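Trier les petits restes de l'atelier

Chez nous, le tri se fait le soir, quand la table est libre. Je vide mes poches et je garde seulement ce qui peut encore servir.
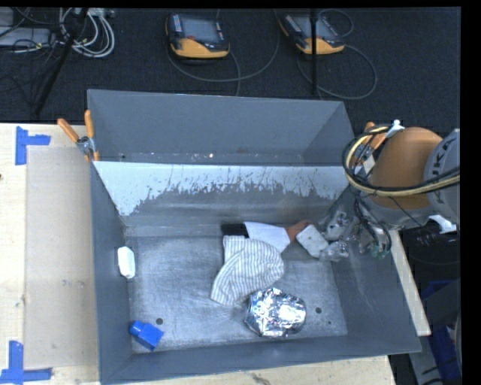
Chiffon rayé, boule d'aluminium et petite brique bleue dans le bac en métal.

L'aluminium froissé frotte bien la rouille légère, avec un peu d'eau et de vinaigre. Pour les chiffons, je les lave à 60 degrés, sans adoucissant, car il laisse un film gras. Ma voisine Efua Owusu les coupe en carrés de 39 cm.
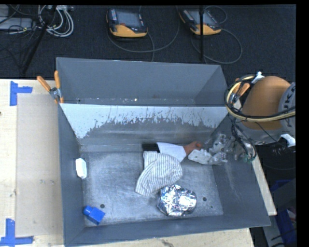 Nettoyer le bac

Une brosse sèche suffit pour la poussière.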